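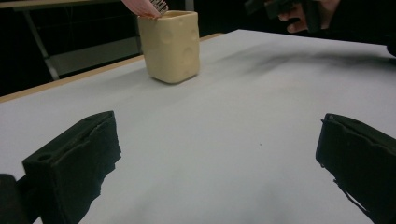
Hovland Table Lamp with Clamp

Made by Caden
Colours: chalk, moss green, dark blue
In stock in chalk and moss green. Dark blue is made to order, please allow up to 15 working days.

We have sold lamps of one sort or another since the shop opened, and the Hovland is the one we find ourselves reaching for when a customer comes in and says they just want to be able to see what they are doing. It is a clamp lamp for people who sit at a table and make things, or mend things, or read the very small print on the back of seed packets (we know who you are, and you are always welcome). It was drawn by Trygve Tangen, who had already designed the Brastitz floor lamp for Caden, and if you own a Brastitz you will recognise the joint at the elbow straight away. It moves with one finger and then it stays where you left it, which sounds like a small thing until you have lived with a lamp that slowly bows its head all evening.

The shade is spun aluminium, painted outside and left white inside. It is wider and flatter than on the older model, so the light spreads across your work and doesn't sit in one bright puddle in the middle. There are six brightness settings on a proper turning knob with a click to it. Caden did try a touch switch on an early version and sent us one to play with, and we were very glad when the knob came back! You can work it with gloves on, or with floury hands, or in the dark.

The light itself is a warm white, close to what you would have in a sitting room. If you match thread or mix paint you may prefer the daylight bulb, and that can be added to your order from the list further down. Swapping the two takes a minute and needs no tools.

Where to put it

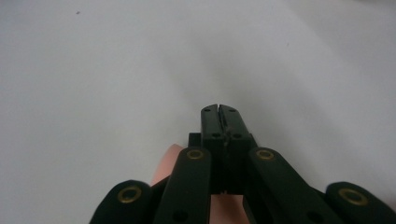 Most people clamp their lamp to the back edge of the table and leave it there for good, and there is nothing wrong with that, but do have a play before you settle. If you are right-handed, try it on your left, a little in front of you, with the shade just below eye level so that you can't see the bulb. Then shift it back bit by bit until the shadow of your hand falls away from your work. What you are working on matters as well. A plain surface in a pale grey-white like this one will send a good deal of light back up to the underside of your work, and you may well find that you turn the knob down a click or two. On a dark oak table you will probably want it turned up, or a sheet of white card laid under whatever you are doing. Razia Memon, who teaches the bookbinding evenings upstairs from us, keeps a roll of lining paper for the purpose and tears off a fresh length for each class.

For reading, bring the shade round behind your shoulder. For a sewing machine, clamp the lamp well to the left of the machine and swing the arm over the top, so the cloth has room to travel. Jigsaws are another matter altogether and we have heard every opinion going, so we will leave you to it.

The clamp

Caden line the jaws with cork on both faces, and the screw has a broad round foot that spreads the pressure. It will sit happily on a square edge, a rounded one, or a shelf. It doesn't like glass, and it doesn't like an edge that slopes underneath, so please run your fingers along the underside of your table before you order. If there is a rail or a drawer in the way, the weighted base is the answer – the arm lifts out of the clamp and drops straight into it.

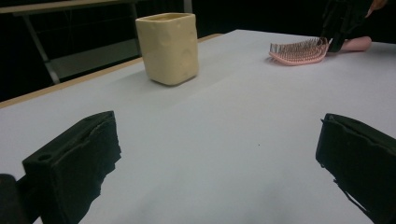 White matt tabletop with a beige, wood-toned edge strip.

Do the screw up by hand until the lamp stands firm and then stop. Every year we replace one or two clamps that have been tightened with pliers, and the cork never forgives it. If you have a painted or veneered edge that you are fond of, tuck a scrap of felt between the jaw and the table. We are glad to pop a piece in with your parcel, just leave us a note at the checkout.

Looking after it

Unplug the lamp and let it cool, then wipe the shade with a soft cloth that has been wrung out in warm water. Dust the inside now and again as well. You would be surprised how much light goes missing in a year's worth of fluff, particularly if you knit. The joints don't need oil. Should the arm start to feel slack, there is a small key taped under the clamp, and a quarter turn clockwise at the elbow will put things right.

Caden guarantee the arm and joints for 10 years. Bulbs aren't included in that, though we will always replace one that arrives broken.

In the box

Lamp arm and shade
Cork-lined clamp
Warm white bulb, fitted
Adjusting key
Fabric-covered cable with plug
Printed instructions

Can be added to your order

Daylight bulb
Weighted base, in chalk or moss green
Drirkix cable tidy, pack of six
Spare cork pads for the clamp

What customers have told us

"I bought the green one for my repair bench and my wife took it for her desk, so now I have ordered the blue. The knob is lovely." – Mizanur Matubbar

"Very good lamp and it holds its position. I would have liked a longer cable, as my socket is on the other side of the room, but the shop was kind about it and found me an extension in nearly the same colour." – Theano Giannakopoulos

Delivery and returns

Lamps in stock leave us the next working day, packed in card and paper. If yours doesn't suit, send it back within 14 days in its own box and we will refund you, including what you paid for postage. For anything else, from a lost key to a question about an awkward table, write to Amna Swati at the shop and she will look after you.

Page last updated 11/10/2019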